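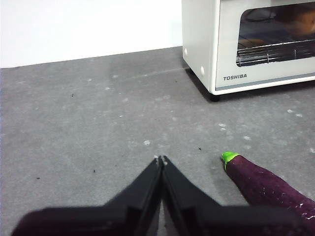
Qui sommes-nous ?

Clirkeck prépare et loue des cuisines d'apprentissage : de la dînette à l'échelle réelle, de la vaisselle, des ustensiles et du petit électroménager. Nos clients sont des écoles maternelles, des classes spécialisées, des cabinets d'ergothérapie, des centres de formation aux métiers de l'aide à domicile et quelques ludothèques.

Nous travaillons depuis un seul site, à Otdale, dans un ancien entrepôt de graines de 400 m². Les rayonnages occupent les deux tiers du bâtiment. Le reste se partage entre le lavage, la réparation, l'emballage et une pièce de présentation où l'on peut venir essayer le matériel sur rendez-vous.

Notre équipe compte six salariés. Chacun passe par tous les postes pendant sa première année, y compris le lavage.

Comment l'activité a commencé

L'entreprise est née d'une commande difficile à satisfaire. Une école de Vanby cherchait des fruits et des légumes factices pour un coin cuisine. Les assortiments du commerce étaient presque tous réduits : une carotte de la taille d'un doigt, une tomate plus petite qu'une balle de ping-pong. L'équipe enseignante voulait que les enfants prennent en main une courgette qui ressemble à celle de la maison et qu'ils la rangent dans un vrai panier.

Nous avons réuni une première série de pièces, achetées un peu partout, et nous les avons prêtées pour un trimestre. L'école les a rendues en juin, avec une liste de remarques de deux pages. Certaines de ces remarques guident encore nos achats. On y lisait par exemple que le citron roulait trop facilement, que deux poivrons de la même couleur posaient problème pour les exercices de tri et qu'il fallait une aubergine, aliment que beaucoup d'enfants ne savaient pas nommer.

L'aubergine est devenue un classique du catalogue. Nous la choisissons d'un violet franc, avec un pédoncule vert bien visible, ce qui permet de travailler les couleurs et l'orientation de l'objet. C'est aussi une des pièces qui s'use le plus vite en surface. Les éraflures se voient sur le foncé et nous ne les masquons pas tant que la pièce reste saine.

Ce que nous louons

Le stock comprend aujourd'hui 3 670 pièces. Il est réparti en quatre familles.

Les aliments factices. Fruits, légumes, pains, œufs, fromages, poissons. Ils sont proposés à taille réelle ou proche de la taille réelle. Les pièces à découper, qui se séparent en deux et se remontent, forment une série à part : elles demandent plus d'entretien et ne conviennent pas à tous les publics.

La vaisselle et les couverts. Assiettes, bols, gobelets, saladiers, couverts courts et couverts adultes. Pour les cabinets d'ergothérapie, nous ajoutons des manches grossis et des assiettes à rebord haut.

Les ustensiles. Passoires, spatules, fouets, louches, planches, torchons, maniques.

Le petit électroménager. Grille-pain, bouilloires, fours de table, balances. Ce sont de vrais appareils, de marques courantes, achetés neufs ou d'occasion. Ils servent à apprendre des gestes : ouvrir une porte, poser un aliment sur une grille, tourner un bouton, refermer, attendre. La plupart des séances se déroulent sans branchement, et c'est l'usage que nous recommandons avec les aliments factices. Une pièce en mousse ou en plastique ne doit en aucun cas se trouver dans un appareil sous tension.

Pourquoi de vrais appareils

La question nous est posée presque chaque semaine, surtout par les écoles. Il existe de très jolies cuisines en bois avec des fours peints et des boutons qui tournent dans le vide. Nous n'en louons pas. D'autres maisons le font bien.

Un four de table a un poids, une porte qui résiste un peu, une vitre à travers laquelle on vérifie ce que l'on a posé. Les boutons ont une forme et un repère. Pour une personne qui réapprend à cuisiner après un accident, ou pour un futur aide à domicile qui devra guider quelqu'un d'autre, ces détails comptent davantage que l'aspect de l'ensemble. Les enfants, eux, repèrent très vite la différence entre un objet pour jouer et un objet de la cuisine des parents.

Nous préférons les modèles compacts, à commandes mécaniques. Les écrans tactiles et les menus à plusieurs niveaux compliquent les séances, et les appareils qui en sont équipés vieillissent mal en location.
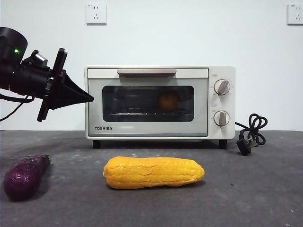
Petit four de table Toshiba à porte vitrée et deux boutons, avec deux légumes au premier plan.

Les séances types

Chaque caisse est livrée avec un livret. Nous y décrivons des activités simples, testées avec les établissements de Price et de Vanby qui travaillent avec nous depuis les débuts. En voici quelques-unes.

Le rangement du marché. Les aliments arrivent mélangés dans un sac. Il faut décider de ce qui va au frais, de ce qui va dans la corbeille à fruits, de ce qui reste sur le plan de travail. Il n'y a pas de corrigé pour la tomate, et la discussion fait partie de l'exercice.

Dedans, dessus, devant. On place un fruit dans le four, un légume devant, un autre à côté. L'animateur donne la consigne, puis laisse un participant la donner à son tour. Cette activité est très demandée en orthophonie et dans les classes qui accueillent des élèves allophones.

La recette à l'envers. Le plat est annoncé, les ingrédients sont sur la table avec quelques intrus. On retire ce qui ne sert pas. La ratatouille fonctionne bien à partir de sept ou huit ans.

La table débarrassée. Une table servie doit revenir à l'état de départ, chaque chose à sa place, cordon enroulé et rangé compris. Les centres de formation l'utilisent pour observer l'ordre des gestes et la gestion de l'espace. Comptez 30 minutes avec un groupe, discussion comprise.

Le livret laisse des pages blanches. Beaucoup nous reviennent remplies, parfois avec des dessins, et nous avons repris plusieurs idées d'animateurs dans l'édition suivante.

Le retour et l'entretien

Une caisse qui rentre à Otdale est ouverte le jour même. Les aliments factices passent au lavage à l'eau savonneuse, puis au séchage sur claies. Les pièces en mousse suivent un circuit séparé, plus long. La vaisselle va en machine. Les textiles sont lavés à 60 degrés.

Les appareils sont vidés, dépoussiérés et contrôlés : cordon, fiche, charnière de la porte, pieds, boutons. Un bouton qui a pris du jeu est remplacé ou resserré. Quand la pièce n'existe plus, l'appareil quitte le stock et nous gardons ce qui peut servir pour un autre.

Nous trions ensuite les aliments sur une table grise, sous une lumière blanche. Les marques légères sont acceptées. Une pièce fendue, collante ou dont la peinture s'écaille est retirée. Une pièce dont un petit élément se détache l'est aussi, même si elle paraît neuve, et nous signalons le défaut au fournisseur.

Les pièces retirées pour des raisons d'aspect seulement sont vendues à bas prix lors de notre braderie de janvier, dans la cour de l'entrepôt. Les autres partent au recyclage ou, à défaut, à la déchetterie.

Les caisses

Nos caisses sont en plastique gris, empilables, avec un couvercle à clips. Chaque couvercle porte à l'intérieur la liste du contenu, avec un petit dessin pour chaque objet. Les enfants peuvent ainsi vérifier eux-mêmes que tout est là avant le retour.

Les appareils voyagent à part, dans un carton renforcé, cordon enroulé et maintenu par une attache en tissu. Merci de renvoyer l'attache. Il nous en manque toujours en fin d'année scolaire.

Une pièce perdue est facturée à son prix d'achat. Une pièce abîmée dans le cadre d'un usage normal ne l'est pas. Nous avons essayé d'autres formules, dont une caution par objet, que les établissements trouvaient lourde et que nous trouvions pénible à gérer.

Où nous livrons

Nous livrons nous-mêmes à Otdale, à Price, à Vanby et dans les communes situées entre les trois. Au-delà, les caisses partent par transporteur, et les frais sont indiqués sur le devis. Le retrait sur place est gratuit. Il y a une rampe à l'arrière du bâtiment et un chariot à disposition près de la porte.

La durée minimale de location est de deux semaines. La plupart des écoles choisissent le trimestre, les cabinets prennent plutôt l'année avec un échange de caisse à mi-parcours. Les réservations pour la rentrée ouvrent en mai. Les fours de table et les balances partent en premier.

Nous rendre visite

La pièce de présentation est ouverte sur rendez-vous, le matin de 9 h à midi. On y trouve une table dressée, un plan de travail à hauteur réglable et un échantillon de chaque famille. Vous pouvez manipuler, ouvrir, empiler et comparer. Venez avec une personne de votre équipe si vous le pouvez, et avec les dimensions de votre salle.

Pour une première demande, indiquez-nous l'âge ou le profil des participants, la taille du groupe, la durée souhaitée et la place dont vous disposez pour le rangement. Nous renvoyons une proposition de contenu avec le devis, et vous pouvez la modifier ligne par ligne.

Clirkeck, Otdale
Location de matériel pour cuisines d'apprentissage
Devis et réservations par le formulaire de contact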